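May visitors handle the gripper at the open day?

Grodis
Our class will attend the Prirno open day. Please advise whether visitors may operate the equipment.

Nora
Yes, in groups of 2, for visitors who have registered.
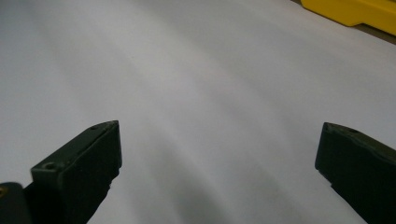
Registration closes 30 minutes before each demonstration. Staff explain the hand-held gripper first, and visitors then practice opening it wide over a white surface before picking anything up. Long sleeves should be rolled back.

Guillot
I went in March. Bring ID.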